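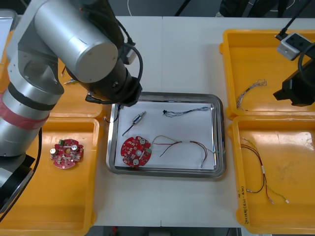
Trellix Kitting is a set of two-arm demonstrations for a job that sounds dull until you try to do it by remote control: take one part of each kind from its bin, lay it in a metal tray, and go on until the kit is complete. We collected it at Wellcombe over a long winter, starting in December, and we're very happy to finally let it out of the building. A full kit has four things in it: the small metal cylinder with its lead, the round red board, the short wire bundle and the longer harness with the yellow-green strand. They don't have to be lined up neatly (the harness goes pretty much where it likes, and its strands will spread out beside the board whatever you do), but all of them have to be inside the rim for an episode to be marked complete.

Home Datasets Kitting Files Changes Contact

What you get

The release holds 236 episodes, each driven by a person from start to finish. For each one there is the video from the workspace camera, the joint positions of both arms, the opening of both grippers, and a short text line saying what the operator was asked to do. Camera and joint data are stored with a shared clock. If you only care about the arm motion you can skip the video folder entirely, and your disk will thank you!

Seven operators took part. Some of them had been moving these arms for months and some sat down at the controls for the first time that week, and we kept both kinds on purpose. The operator field is a plain number with no name attached. Please don't read the numbers as a ranking; they were handed out in the order people signed the consent form.

How the demonstrations were made

The operator sits at a pair of small leader arms and moves them by hand, and the two arms at the table follow. There is no force feedback, so everything about how hard to squeeze has to come from watching. Beginners tend to close the gripper too far on the boards and not far enough on the wires, and you'll see both in the early episodes. The left arm works the left-hand bins and the right arm works the right-hand ones. Operators were told not to cross over, though a few did when a harness rolled toward the middle, and those episodes carry the tag "crossed".

The instruction line is the same simple sentence in most files: "Put one of each part in the tray." Octavio Arancibia wrote a set of longer versions as well, naming the parts in a particular order, and they turn up here and there in the second half of the numbering. If you're training with language, do look at both before you decide how to split.
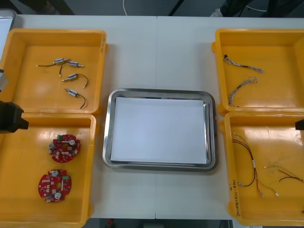 Start states matter more in this data than we expected when we planned it. We wanted the parts to lie the way they land when someone tips them into a bin, so we asked people to scatter them and leave them alone, even when one looked awkward to reach. The little cylinders with their black leads are a good case: they sit at all sorts of angles, the leads hook off in different directions, and a grasp that's fine for one of them can be hopeless for its neighbor. The tray is simpler. It has a sheet of white paper on the bottom, which cuts the glare from the steel and makes thin dark wires a good deal easier to pick out, although the rim still shines. If your vision model struggles near the rim, you're in good company.

A word about the wires, then, as they're what most people write to us about. Harnesses are the hardest part of this task by a wide margin. A good grasp is usually somewhere on the gathered part, well back from the terminals, but the loose ends can still catch on the wall of the bin on the way up. We marked each of these moments "snag" with a start and end time. Struan MacAulay went through the whole set by eye to do it, with a great deal of tea, and where he wasn't sure he wrote "snag?" and left it. We've kept his question marks in the file, so remember to handle them when you parse the tags.

Known problems

In 42 episodes the operator dropped a part and picked it up again. We left these in and tagged them "regrasp", and we rather like them for training recovery behavior. Filter them out if you want clean runs only.

The gripper opening is reported in raw units from 0 to 1,000. It isn't in millimeters, and the two grippers don't agree perfectly at the closed end. Please normalize each side separately.

Lighting comes from overhead and was never changed, so the glossy bin floors have bright patches on them. A policy trained on this set alone will probably be upset by a different room. The Purves loader that ships with the files has a brightness jitter option for just this reason, switched off by default.
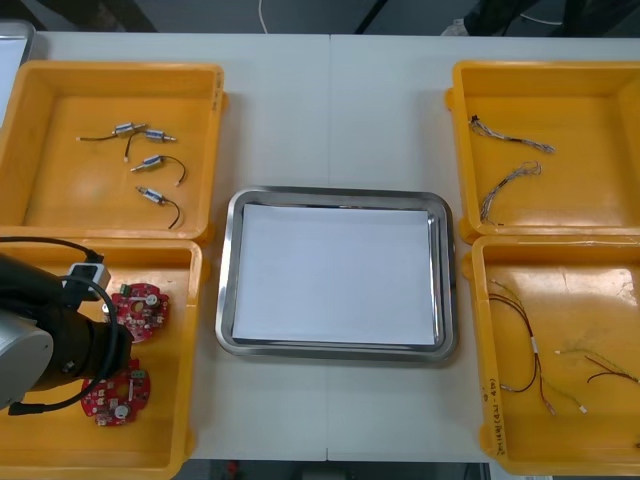 Ollach, 3 April 2024

This update fixes the file index, adds the longer instruction lines that were missing from the first upload, and corrects the left and right labels in the bin map. The map now reads the way the camera sees the table: cylinders upper left, red boards lower left, short bundles upper right, long cable assemblies lower right, and the tray in the center between them. If you downloaded the earlier version, you only need to replace the index and the map. The video and joint files are unchanged, so please don't fetch the whole lot again on our account.

Using it

You're free to use the data for research and teaching, and to share anything you train on it, so long as you name Trellix Kitting and say which version you used. For commercial work, please write to us first; we're friendly and we do answer, just slowly.

Corrections are very welcome. Send the episode number, the time within the episode and a sentence on what you saw, and address it to Octavio, who looks after the index. Questions about tags go to Struan.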